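Skistar Community Help
Category: Student Projects and Competitions

Gripper demonstrations for a class project: how should students handle patterned bedding?

Asked by P. Huenchumán, course coordinator

Our robotics class is preparing an entry in the household tasks division of the Etel student competition, which closes in July. Students record demonstrations of bed making and cloth folding with a hand-held two-finger gripper, and the recordings are then used to train the folding policy. The work is carried out at home, on the students' own beds, in accordance with the rules of the division.

The class has submitted 470 recordings to date. The reviewing instructor has questioned those in which a printed cloth is handled on top of a printed bedspread, on the grounds that the edge of the cloth is difficult to distinguish. The still below is representative of the recordings in question.

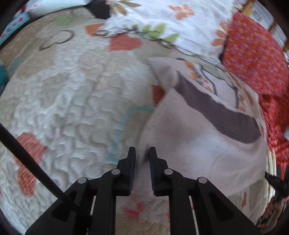
Reading time: 2 minutes

The gripper is just above a white cloth with a gray band, and the quilted bedspread beneath it is off-white with orange-red shapes. The folded corner of the cloth is near the middle of the view. I would appreciate guidance on two points. First, should recordings of this type be withdrawn and repeated on a plain sheet? Second, is there an accepted position for the fingers before the first grasp? The handbook issued with the Eretti kit addresses rigid objects only.

Patricio Huenchumán

2 answers

Answer 1 (accepted)
Posted by Kioko Lab Mentor

I would advise against withdrawing them. Entries in the household division are evaluated in furnished rooms, and a policy trained exclusively on plain sheets is likely to perform poorly when it encounters a floral one. Our own group retained its patterned recordings and marked them with a separate tag, so that results could be reported with and without them. Please confirm that your division permits additional tags.

The concern about the edge is nevertheless legitimate. In your still, the cloth and the bedspread are both light in color, and the raised corner is the clearest feature available. Students should be instructed to begin with a corner of that kind whenever one is present. Where the cloth lies flat, they may lift one corner by hand before recording begins.

With respect to the second question, we require that both fingertips be visible and open above the fabric, and that the student hold still for one full second before closing. The pause makes it considerably easier to mark the start of the grasp during annotation. Recordings without the pause are returned to the student.

I would also suggest a short trial. Train once on 101 plain recordings and once on an equal number of mixed recordings, and test both on a bedspread that appears in neither set.

Answer 2
Posted by user1007

We used plain sheets for everything and had no difficulties. It took 15 minutes to change the bed. Check the battery also.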